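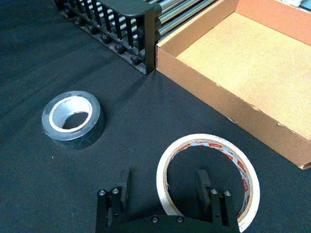

How long should a temporary repair be allowed to stay in place in a public building?

Until the date set for the permanent repair, and that date should be written down on the day the temporary work is done.

Opinion
Tomos Hughes, Head of Estates Policy, Costeck Housing and Community Trust
2021-04-08

Every organisation that looks after buildings depends on temporary repairs. A cracked pane is covered, a loose handrail is braced, a leaking joint is wrapped and a bucket is placed beneath it. The work is often done well and at short notice by people who have several other jobs waiting. This Trust has no wish to discourage it. Our concern is with what happens next, which in too many cases is nothing at all.

Last October the Trust reviewed the repair records for its community halls, libraries and shared entrances. We found 86 repairs marked as temporary and still open. Of these, 42 had no date for permanent work and no named officer. The oldest was a section of stair nosing at the Musonura Centre that had been made safe before the present manager was appointed. It had been inspected every year since, and every year it had been recorded as satisfactory.

That word deserves attention. The inspector was asked whether the stair was safe to use, and it was. The form contained no question about whether the repair was the one the building needed. A system which asks only about present danger will pass the same short-term measure for as long as it holds, and will notice it again when it fails. By then the cost has usually risen, and a member of the public may have been hurt.

It is sometimes argued that this is simply a matter of money. Budgets are tight and will remain so, and the Trust accepts that a good deal of permanent work must wait. However, waiting by decision and waiting by default are different things and should be recorded differently. If a landlord decides that a corridor ceiling can be left for two years, tenants are entitled to know that the decision was made, who made it and on what grounds. They can then challenge it. They have no means of challenging a job that has merely slipped out of sight.

There is also a cost to the people who use these places. A parent collecting a child from the Skollska Road library passes the same boarded window each afternoon and draws a fair conclusion about how highly the building is valued. Our staff draw it too. Idris Probert, who managed our northern halls until his retirement, wrote in his final report that colleagues had stopped reporting minor faults "on the understanding that a report would produce a patch, and the patch would produce silence". We have found no reason to disagree with him.

The Trust therefore proposes a plain rule, which we have adopted ourselves and would urge other landlords and local authorities to consider. Any repair described as temporary must carry an expiry date, entered in the record and shown on a small label at the site. When the date arrives, the responsible officer must complete the permanent work, extend the date in writing with a reason, or accept the repair as permanent and sign for it. The last of these will sometimes be right. Plenty of modest repairs are perfectly sound, and there is little sense in replacing them for the sake of appearance.

We have been asked whether this will create paperwork. It will create a certain amount. Our estimate is that the labels, the change to the recording system and the training of site staff will cost almost £1000 in the first year, which is less than we paid to put right a single neglected gutter at Musonura. The greater demand will fall on managers, who will have to put their names to delays that were previously attached to no one. We regard that as reasonable.

Some colleagues in the sector have expressed the fear that published dates will be used against them by insurers or by the press. A missed date is certainly uncomfortable. An absent date offers very little protection, though, once an accident has taken place and the file is opened.

The rule now applies to all Trust buildings, including those managed on our behalf. Tenants and hall users who see a temporary repair without a label are asked to report it to the site office, where it will be logged and given a date.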